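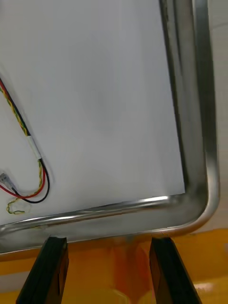
Figure 3. Cable bundle on a white panel at the Ererdale cell, with the two gripper fingers at the lower rail.

4.2 Equipment planning

The budget for the Ererdale cell was drawn up in June and covered one arm, one parallel gripper and a wrist camera. Quotations were obtained from Likix and Niven. The Likix offer was accepted on the basis of its service terms, although delivery was set at 12 weeks. Spare fingers were listed as a separate item.

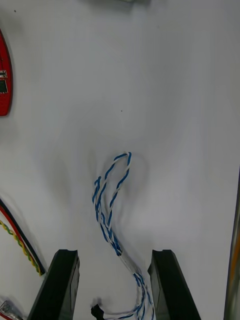 Twisted wire places particular demands on the gripper, and the choice of fingers was therefore reviewed before the order was placed. A reserve of around 400 dollars was kept for replacement pads over the first six months of operation.

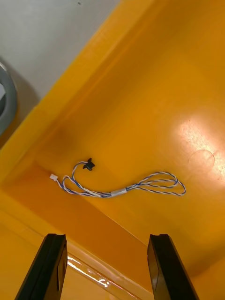
Bins and work surfaces were charged to the general supplies account and do not appear in the capital request. The Kestomar site, which handles 303 harness types, will require a larger allowance for fixtures. Its request is treated in Section 4.3.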